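Napkins, week two

I meant to write up the first batch of recordings ages ago and then February happened, and then everything after February happened, so you get a catch-up post instead. Grab a coffee, it's long.

For anyone new: I collect demonstrations for a small project called Pumureo. I hold a gripper in my hand, I do a chore with it, and the recording goes into a pile that a learning system gets trained on later. No robot in my living room, sorry! Just me, squeezing a handle and trying not to knock over the plants. Kieran Tunstall runs the training end of things, and every so often he sends me a message that begins with "quick one" and is never quick.

The current chore is napkins. Pick up a folded napkin from the table, move it, put it down flat. That's it. I laughed when I read the task sheet. I've been picking up napkins my whole life.

Well. Cloth things are awful and paper things are awful in a different way. If you come in too high, the fingers close on air. If you come in too low, you push the whole napkin along the tablecloth and it bunches up like a rug under a door. There's a little pinch-and-lift that works most of the time for me, where I let one finger touch down first and drag in just a hair, and I only found it after a whole evening of doing it wrong. I kept the wrong ones too. They get a different label, but they stay in the pile.

The goal for this round is 2,000 clean episodes, and when I checked last night I was at 366. So, you know, plenty of road ahead of me. I do them in short sittings with music on, and I stop when I notice I'm doing every single one the same way. That's my sign that I've gone on autopilot and the recordings will all be twins.

Which brings me to clutter. My first sittings were on a bare table with one napkin in the middle, very tidy, very proud of myself. Kieran's notes came back and the main request was to mess it up. Other stuff on the table, things behind the napkin, things with faces and bright colors, a cloth with a busy pattern. A model that has only ever seen a napkin alone on a plain surface can get very attached to that plain surface. So I went around the apartment picking things up, and now the table has a little toy frog on it, a small blue box with a cartoon platypus, a big peach-orange tray with shiny yellow ribbon handles, and a couple of pots of greenery and fake sunflowers. I get to swap things around between sittings, which has become the best part of my evening.
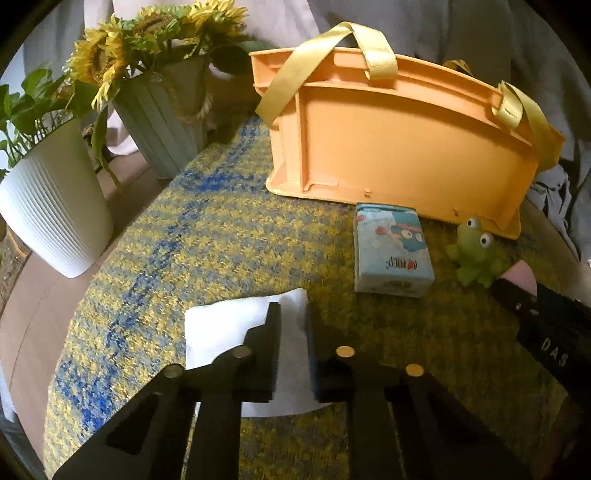
Ineke Claeys commented on my last post that she'd gone the other way on her own set: she kept the objects exactly where they were for an entire batch and moved only the napkin, then changed the whole table at once. Her thinking was that if something goes wrong in training, she can tell which batch to blame. I can see the sense in it. I've been shuffling things whenever I feel like it, and my notes on what was where are, let's say, brief.

So I'm trying a bit of both now. One layout per sitting, written down before I start, and the napkin goes somewhere new every time. Turned a little, closer to me, farther off, folded edge facing left, folded edge facing right. I also start my hand from a different spot each go — high, low, off to one side — and that one's harder than it sounds, your arm really wants to go home to its favorite place.

A few other things from my notebook, in no order:

Slow down before contact. My early recordings have this lunge at the end that I can't feel myself doing but is really obvious on playback.

Pause after letting go. If I snatch my hand back, the napkin sometimes comes along for the ride.

Patterned cloth is sneaky. Mine is knobbly and has mustard and gray and a loud cobalt blue in it, and I misjudge the height over it more than I did on the bare table. I don't know if that's me or my eyes or the texture.

Take breaks! My thumb had opinions after the third sitting.

Next up is a stack of 3 napkins where you only take the top one, and I'm already dreading it. I tried a handful for practice and got two napkins at once nearly every time. If you've done stacked paper with a two-finger gripper and have a trick, please leave it in the comments, I will try anything.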